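Automation & Making

Nine Hours With a Wrench and a Very Patient Arm

The first thing you learn in the back room at Kesteck is where not to put your coffee. The second is that a robot cell is mostly furniture. There is an arm, sure, and a cabinet full of electronics that hums like an old fridge, but ask the crew what they spend their mornings on and they'll talk about tables, walls, brackets and screws (and then more screws).

Kesteck is a small shop in Grallutley that sets up tabletop cells for picking and placing, and I went there in April hoping to see an arm do something clever. I got that. What I came away loving, though, was the upkeep. Every cell gets a full going-over after 2000 cycles, and the one I followed was due.

It starts with the fingers. They come off, get wiped down, and go under a bright lamp so someone can look for wear on the inside faces. The grip pads are made by Jaton, and the shop keeps a drawer of them sorted by how worn they are, which I found oddly touching. A pad that's too tired for small parts can still have a decent second life on something chunky. New pads go on, the screws are snugged up in two passes, and the gripper is opened and closed 100 times with nothing in it while somebody listens. Yes, listens! A dry bearing has a faint tick, and once you've heard it you can't stop hearing it.
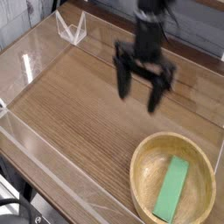 Walls are the next job, and they get more attention than I would have guessed. Clear acrylic keeps a dropped part on the table, but it also throws light around, and a bright streak in the wrong place can fool a vision system into chasing a shape that isn't there. So the panels are cleaned with a soft cloth, and the small clear brackets that stand against them are pressed by hand to check for wobble. Then come the test moves, with a pale green block in a shallow wooden bowl, and the fingers pass over bare tabletop, the right one reaching toward the bowl's rim. I like the bowl as a test. The sloping sides let a block settle at an angle, and a finger that is even a little out of line will find the rim before it finds the block.

If it does touch, everything slows down. The crew runs the same approach at a crawl, stopping just above the rim, and nudges the taught position by 2 mm at a time – never more. The controller is an older Yoon unit with a screen you have to squint at, and every change gets typed in and also penciled into a notebook. The notebook wins arguments.

Cables come last. They're flexed through the full reach of the arm, and any that rub get a new clip. One did, near the wrist, and fixing it took longer than the pads, the walls and lunch put together.

Last updated: 17 November 2024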